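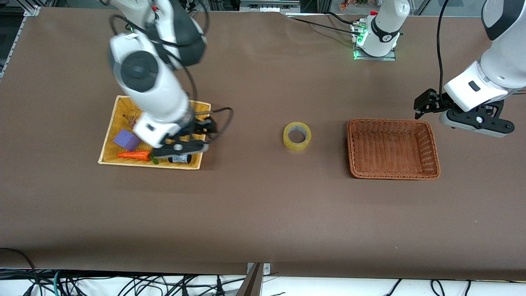
Fig. 3. Right gripper over the yellow tray, left gripper at the corner of the basket.

Session 4: Comparing grippers

Both arms run the same Trurnine controller this week. Change the fingers, leave everything else alone, including the gains you're sure you could improve.

Flat fingers first. They like the foam cube, as does every gripper ever sold. The bottle on its side is the real test – close on the middle, lift 40 mm, hold, then set it down in the basket. Repeat with the Undham pads.

Log every try, drops too. Last September's group handed in 151 grasps and no failures, and we enjoyed reading it.

The tape roll is optional. Try it from outside, then with one finger down the hole, and write up whichever you regret less.

Logs due Sunday, in the Mindolham folder.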